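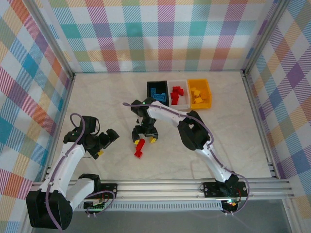 # Plaltus brick sorting, two-arm set: data card and fault notes

Datasets > Plaltus > Brick sorting > README

Print this page | E-mail this page

Maintainer: Analyn Dela Peña
Last revised: August 9, 2025

## What is in the set

848 episodes of two arms picking up building bricks from the cell floor and putting them in bins by color. Blue goes in the black bin, red in the white bin, yellow in the yellow-orange bin. Each episode has fixed-camera video, joint positions, motor current and gripper state for both arms.

## Known fault: right gripper release

In May the right gripper began closing again after it had been told to open. Florante Estrella found it while replaying episodes in which the log said "open" and the brick was still between the fingertips. The cause was a worn connector on the gripper cable. When the wrist turned far enough, the cable pulled on the connector, the gripper controller restarted, and on restart it went back to its last saved position, closed.

The right arm kept moving during the restart. In 9 episodes it pushed a held brick into the bins or into the left arm. The left arm's shoulder servo tripped on overload in one of these and had to be replaced. No one was hurt, but Shiela Tiongson was reaching in to reset a brick shortly before one of the restarts, and that was reported as a near miss.

## What was changed

- New connector and a longer cable loop at the right wrist.
- Saved position cleared on both grippers. After a restart they stay where they are.
- Both arms now stop if either gripper drops off the bus for more than 700 ms.
- Hands stay out of the cell until motor power is off at the switch. Pausing the script does not count.

## Using the data

Episodes up to 383 were recorded before the repair. Gripper state for the right arm should not be trusted in them. Use motor current instead, or drop them. The 9 collision episodes are kept, with `fault=1` in the index. Marilou Talavera's loader skips them unless told otherwise.

The left arm's zero offset moved slightly when the servo was replaced. Corrected values are in `calib/left_after.yaml`.

## Still open

The overload limit on the wrist servos is still the factory one. Send reports of other bad episodes to Analyn with the episode number.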